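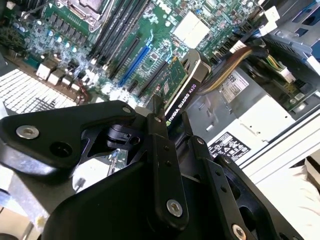
Penner Bench Arm: what it can do inside a PC

The Penner is a bench-mounted arm with a linkage gripper and a small camera at the wrist. Clerkier sells it to repair shops that strip and rebuild office desktops. Buyers mostly ask if it can replace a technician yet. It can't.

Expansion cards are its best job. With a card like the Quadro K620, the arm can approach the slot, grip the card and lift it once the retention clip is open. A person still opens the clip.

Memory modules: supported, one at a time. Latches must be released by hand first.

Power cables: not supported. Loose wires move when touched and the software loses track of them. Tie them back before a run.

CPU sockets: not supported. Keep the arm away from an open socket.

Our trial at the Coltard shop covered 400 card removals. The arm finished 389 without help. Naveen Pathak ran the bench and still did each cable himself.

Warm-up takes 5 minutes. Trial units go out for 30 days, next batch in February. Ask for Telma Zúñiga in sales.

Contact Clerkier | © 2025 Clerkier | Back to top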